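Pletton Adult Learning
Event Hospitality, Session 2: Setting up and staffing a hired bar
Course tutor: Kai-wen Hsieh

Handout for the evening group. Please read it before the practical and bring it with you. The booking forms from Session 1 will be needed again. 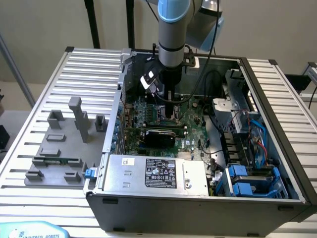
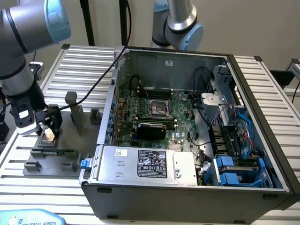

1. What the client is paying for

Most clients who hire a bar for a private party have never done it before. They will ask for "a bartender" and mean several different things. Before you quote, find out which of these they want:

Staff only. The client buys the drink, ice and mixers. You bring people and hand tools.
Dry hire. You supply the bar unit, glasses and staff. The client buys the drink.
Full service. You supply everything and charge by the head or by the drink.
Cash bar. Guests pay. You need to sort out the licence question before anything else.

Write the answer on the booking form in the client's own words and read it back to them. Arguments on the night nearly always come from this part of the form.

2. The worked booking

We will use the Rikell wedding for all the exercises. It is a dry hire in a marquee, with 42 guests at the meal and more arriving in the evening. The bar opens at 4 and last orders are at 11. The quote was £947 including travel, with the deposit paid in July.

Things to notice on the form:

The marquee has one power supply, shared with the band.
The nearest tap is in the house.
The couple want a signature drink but have not chosen it.
The mother of the bride is the contact on the day, and her number is missing.

3. Laying out the bar

Set up from the server's side. Ice goes in the middle, at waist height. Spirits stand behind it in the order they are most often asked for, labels facing out. Mixers go below. Keep clean glasses at one end and returned glasses at the other, and never let the two meet.

Leave a clear space at the front for finished drinks. New staff tend to fill it with straws, menus and tip jars, and then have nowhere to put a round of six.

Bins go behind the bar. Take twice as many liners as you think you need.

4. Serving

Acknowledge each guest as they reach the bar, even if you can't serve them yet. A nod is enough. Take the whole order before you pour anything, start with the drink that takes longest, and pour beer last.

You may refuse to serve anyone who is drunk or who cannot prove their age. Do it quietly and tell the contact named on the form. Do not discuss it with other guests.

5. Closing down

Announce last orders once, clearly. Collect glasses before you start packing bottles. Unopened stock belongs to the client on a dry hire, so count it with them and have them sign the sheet.

For next time

Draft a drinks list for the Rikell booking, with one signature drink and one alcohol-free version of it. Read the Kļaviņa chapter on glassware in the course pack, up to the section on hire charges.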